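Flat hunting, round two

So we've started looking again, because the landlord is selling up and wants us out by the end of August. I've seen 14 places so far (yes, I keep a list) and liked two of them.

The one in Grustusholm was lovely, all big windows and a bus stop right outside, but Olumide rang the agent and it had gone that morning. Gone! I'd already decided where the sofa was going.
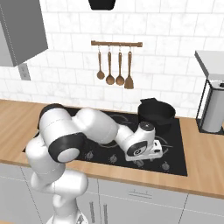 The other is smaller and a bit further out, and they want a holding deposit of £100 before they'll even talk about dates. Ruoxi reckons we should ask for a longer lease while we're at it — I'm too scared of losing it to ask for anything. We're ringing them tomorrow after breakfast.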